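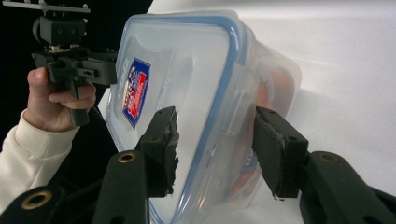

Snap-lock container, one gripper on it and one beside it.

Hand-held grippers: frequently asked questions
Last updated 13 August 2021

What is this project?
A pair of hand-held grippers, built in a shared workshop by people who should have been finishing other things. You hold one in each hand, do a chore with them, and the recordings go towards teaching an arm to do the same chore. The arm is called Nidmont. It has not yet earned a nicer name.

Do I need a robot to build a pair?
No. You need a printer, patience and a soldering iron for the threaded inserts. Plenty of people stop at the grippers and are perfectly happy.

What did yours cost?
$755 for the pair, not counting the fingers we printed in the wrong material in February. Senyo Gbeho keeps those in a jar and brings them out whenever anybody proposes a shortcut.

Why brass inserts? Can't I screw straight into the plastic?
You can, for a while. The finger arms come on and off more than any other part, and bare plastic threads give up early. Set the inserts with the iron, go slowly, and let each one cool before you check it. Everybody checks too soon and everybody gets a crooked one.
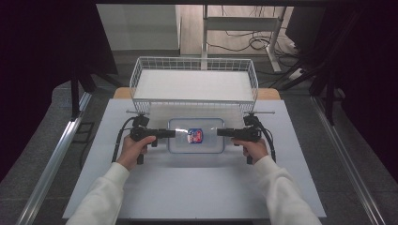
What should I practise on first?
Packing a small item into an open container. It sounds like an insult until you try it. Wrapped food is good because the crinkly edges shift about under the fingers, and a clear tub on a white table is about as hard on a camera as kitchenware gets. If you want an easier start, use a coloured mug. We won't tell.

How many runs do you record in a session?
30, then a proper break. Jae-in Han once kept going through lunch and the later runs were mostly a study of a tired wrist.

Can one person do it alone?
Yes, but it's nicer with two. The second person resets the table and tells you your elbow has drifted.

My fingers slip on smooth plastic. What now?
Rough up the contact face before you redesign anything. If that fails, check that both fingers close parallel - a badly seated linkage pin will have you blaming the grip surface for a week. Ours did.
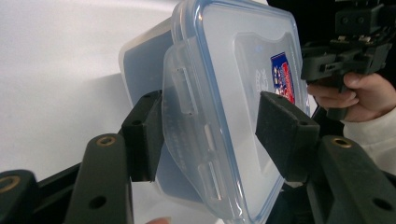
Lids are their own problem. The flaps on a snap-lock tub want a push from one side while something holds the body still, so give one gripper each job and don't swap halfway through. Brisa Tapia has notes on this taped inside the Detari cupboard, with diagrams, some of them polite.

Do I need the black curtains?
No, though a plain background saves arguments later. Ours cut out the view at the sides of the workshop, which has never been called plain. An old bedsheet in a dark colour will do.

Can I borrow your pair?
Members can, for two nights at a time. Ask Higinio Espinoza, and bring back the cables you left with.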